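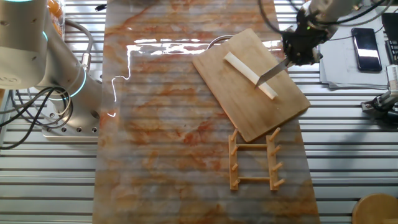 Student Projects > Visits and Open Days

Our visit to the Prutum open day
Posted in June by the Beltine project group

Our project question was "What is hard for a robot in a kitchen?" and before the visit we had a whole page of guesses. We thought it would be heat, or water, or reading a recipe. Then the four of us spent a morning at the Prutum open day watching a robot arm cut up food with a normal kitchen knife, and we had to rewrite most of that page on the bus home!

We got there at 9:30 and signed in (our badges went up to number 163, so it was a busy morning). Every lab had its door open, but we had booked a place at the slicing demo, which they call Estasis, and we stayed there for three rounds when we were only meant to stay for one. The people running it were very patient with us.

What we saw

The robots are white arms with glowing rings on the joints, and they look a lot smoother up close than we expected. The table has a marble-patterned mat on it, and on that there is a wooden cutting board and a little wooden rack with pegs. The job sounds simple when you write it down. The arm needs the knife in its gripper, it needs to be over the board, and it needs to come down through the food in the right spot. We wrote "easy" next to this in our notes and crossed it out later.
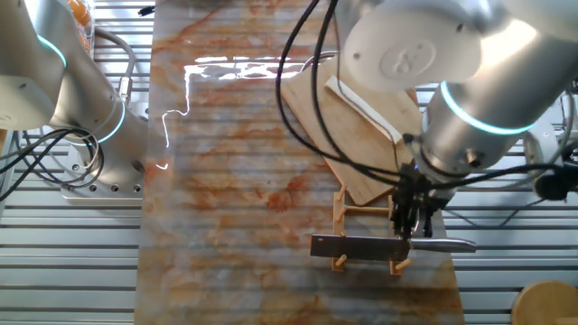
The part with the rack was my favorite (two of the others liked the cutting better). A person can grab a knife without looking, more or less, but the gripper has to line up with the handle first, and a knife is long, so if the gripper is tilted even slightly then the tip ends up way off. Our guide told us that of all the practice runs they had saved for Estasis, 1566 in total, 637 were only about handling the knife at the rack, with no cutting at all. We asked if that was boring to do and got a big laugh and a yes.

We also asked why the rack wasn't screwed down. The answer was that they want the arm to cope when things move a bit between runs, the same as they would in a real kitchen. I think this is the best idea we heard all day and we are going to use it in our own project. 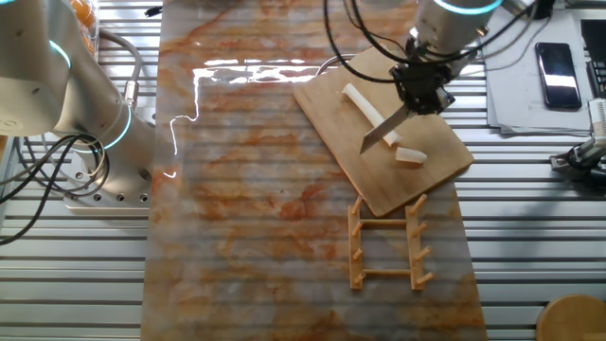

Cutting is slower than you would think. Some of the visitors near us got restless, but we loved it, since going slowly meant we could follow every move and argue about what was coming next. The angle of the blade matters a lot, and so does the angle of the board. We tried sketching both and our sketches were terrible, so they are not in this report.

Questions we asked

How does the arm know where the blade is? They use more than one camera. One is fixed and looks over the workspace, and there is a small one at the gripper, so the knife is right there in the view.

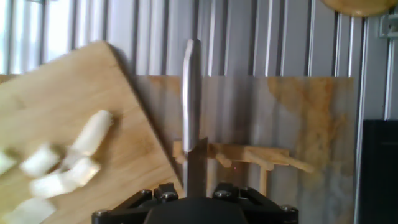 We had not thought about what a gripper camera would see before. The blade is very close and covers part of what is behind it, and things off to the side can be blurry. We spent a long time on this at the screen and it gave us our second project idea, which is to build a cardboard gripper at Mfinanga with a phone taped to it and see if one of us can pick up a ruler using only the phone picture.

Does every piece have to be the same size? Not for this demo. They care more about the motion at the moment.

What we would do differently

Bring more batteries for the recorder. Ours stopped during the second round, so some of the answers here are from written notes. Also we should have asked how long it takes to set up, and how they choose which runs to keep. We have sent both questions in and will add the answers to the project folder.

Contact the Beltine project group through the Mfinanga student office | © Mfinanga Student Projects | Back to top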